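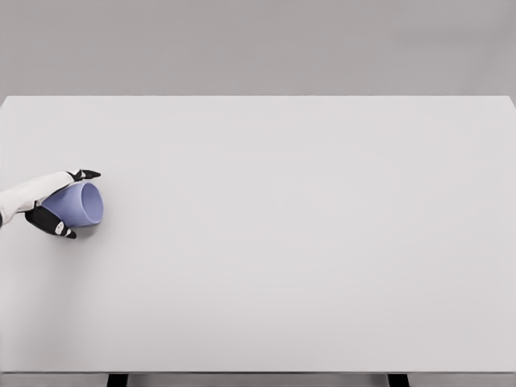

I've wanted to see the Tillance pottery ever since my aunt left me her mixing bowls, so when they announced an open day in November I signed up the same evening. It's out past Vestthorpe, down a lane I drove by twice, and I still got there 15 minutes early! Dalal Srour took our group around, starting in the clay room and working toward the kilns. I'm a sucker for glaze colors, and the one I fell for was a soft lavender-blue, the same sort of shade as the cup lying on its side up top. Dalal let us try dipping test tiles in it (mine came out of the bucket with a big thumbprint, oh well).

The kiln shed was my favorite part. The big one holds 600 mugs, and Leonidas Chrysikopoulos, who has been loading it for seven years, showed us how the shelves go in. He likes the handles all pointing the same way - he says it saves room, but I think he just enjoys it. He talked a lot about cooling, and how people always want to open the door too soon.

After that came coffee and a very good almond cake, and then the seconds shop. I told myself one bowl. I bought two bowls and a butter dish with a wobbly lid, $5 for the lot - no regrets. Parking is tight, so go early, and wear shoes you don't mind getting clay on. They're planning another open day in spring and I've already put my name down.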